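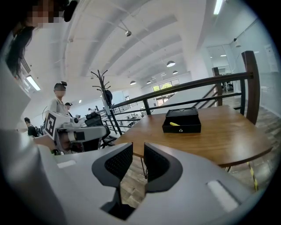
## 3. Materiais e métodos

### 3.1 O acervo e a sua proveniência

O conjunto de cartas que serve de base a este estudo chegou-nos pela casa comercial De Smet, que durante várias décadas manteve correspondência regular com os seus agentes em Todbridge e em Clarngate. São 526 documentos ao todo, entre cartas propriamente ditas, bilhetes, rascunhos e algumas folhas soltas que resistiram a todas as nossas tentativas de classificação - e a que acabámos por ganhar uma certa afeição. Desse total, 332 trazem fórmula de abertura e fórmula de despedida completas, e é sobre elas que incide a análise das secções seguintes.

Convém dizer desde já que a conservação é muito desigual. As cartas de Clarngate foram guardadas em maços atados, por ordem de chegada, e leem-se com gosto; as de Todbridge passaram por mais mãos e sofreram mais, sobretudo nas dobras, onde a tinta se perdeu e onde tivemos muitas vezes de reconstituir uma sílaba pelo contexto. As reconstituições vão sempre entre parênteses retos na edição de trabalho.

### 3.2 Transcrição e anotação

A transcrição foi feita em 3 passagens. Na primeira respeitámos a grafia original até ao último acento, mesmo quando o autor da carta hesita, na mesma linha, entre duas maneiras de escrever a mesma palavra. Na segunda confrontámos o texto com o manuscrito, e na terceira introduzimos a anotação na base Numosico, com campos próprios para o destinatário, o assunto e o grau de cortesia.

Este último campo deu-nos, confessamos, as discussões mais demoradas e também as mais agradáveis. Adotámos uma escala de 5 graus, que vai do tratamento seco das cartas de cobrança às despedidas longas e afetuosas com que se fechava um bom ano de negócios. Entre os dois extremos fica um território muito rico, em que um simples «seu muito atento» pode ser cordial ou gelado conforme aquilo que o antecede. Nos casos duvidosos, duas pessoas da equipa anotaram a carta em separado e só depois compararam os resultados.

Ficaram de fora as faturas e os recibos, ainda que alguns tragam à margem recados bem saborosos (um deles pede notícias de uma tosse, logo por baixo do preço do linho). Contamos tratá-los num trabalho à parte. A versão da base aqui utilizada é a de 31 de outubro de 2023, e as correções posteriores não foram incorporadas nas tabelas da secção 4.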